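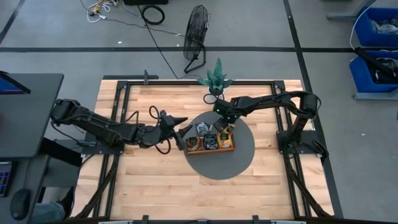
Two-Arm Tabletop Workstations: Equipment Planning Gallery

Print this page | E-mail this page

The Ondstead Center for Applied Automation is preparing its equipment request for the coming budget cycle. The gallery is provided for department heads, purchasing staff and partner sites that will be asked to review the request before it is submitted in April. Questions on scope may be directed to Rukhsana Qureshi, Equipment Planning. Questions on cost should go to Tariq Mohmand, Purchasing.

Packet handling, two arms. One gripper is lowered at the right end of a compartment tray holding snack packets. The other is held just to the left of the tray.

Work surface. Light butcher-block top inside a black metal extrusion frame, with a black mounting plate for the arm on each side.

Notes for Reviewers

The request covers six workstations, to be purchased in two phases. Phase one provides for the first two and the shared spare parts. Phase two provides for the remaining four and will not be released until the phase one stations have been accepted by Henok Feyisa, Laboratory Operations.

Each station is to be budgeted as a complete unit. In the last cycle, several sites requested funds for arms alone and later returned for tables, mounting hardware and cabling. Requests in that form will be sent back for revision. A complete unit includes:

Two arms with parallel grippers
Table, frame and mounting plates
Power and data cabling, with clamps
Operator desk, monitor, keyboard and mouse
Trays, mats and other items used in handling tasks
Floor marking

Grippers and fingers are treated as wear items. Sites should plan for one spare set of fingers per arm and should list these under supplies. Spare arms are to be held centrally at Kilel and should not appear in individual site requests.

Task materials. Packaged goods are low in cost but are replaced often, and wrappers that have become creased or torn should be taken out of use. Noreen Soomro maintains the list of approved items. Sites may substitute local products of similar size and weight with her written agreement.

Floor space. Allow clear passage on all sides of the table and a separate place for the operator desk. Carts and storage bins should be included in the floor plan. Two sites left them out last year and had to revise their layouts after delivery.

Power and cabling. Sites are asked to have their electrical supply reviewed before placing an order. Overhead power drops are preferred where the ceiling permits. Where cords must cross the floor, covers are to be added to the request.

Quotations and Delivery

Quotations have been invited from Nidham and Ejigu. Both have been asked to price the full quantity and, separately, the phase one quantity. Quotations must remain valid for 50 days. Installation and operator instruction are to be shown on their own lines and may not be combined with the price of the equipment.

Delivery is expected 14 weeks after the order is placed. Receiving staff should have the assigned area cleared seven days before the scheduled date. Cartons are to be checked against the packing list on arrival, and shortages reported to Purchasing the same day.

Reviewers who wish to see a station in operation may arrange a visit through Zeeshan Khokhar, Site Coordination. Visits begin at 10:00 a.m. and are limited to small groups. Closed shoes are required on the laboratory floor.

Written comments should name the section of the request to which they apply.

Print this page | E-mail this page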